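2 min read

How far should an armchair sit from a wood cabinet?

Hayes
Our gray fabric armchair is almost touching the cabinet next to it. The floor is smooth and pale, and the chair creeps over a little whenever someone sits down hard. I'm worried about the finish on the corner. Do I need a bigger gap, or something under the chair?

Namanard
Both. Leave 2 inches – enough to get a duster in – and put rubber pads under the chair. Felt will make it slide more.

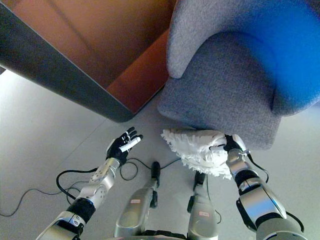

Clean the floor before you put the pads down or they won't grip. Check them again after a month and wipe off the dust. If the armrest is rounded it won't do much harm to a cabinet anyway. It's the base that knocks into things.

Sudalach
we just moved ours to the other wall

Trakard
Rubber can stain some vinyl floors, so find out what yours is first. I had marks by August. Clear silicone pads were fine – a pack of 13, and I used four.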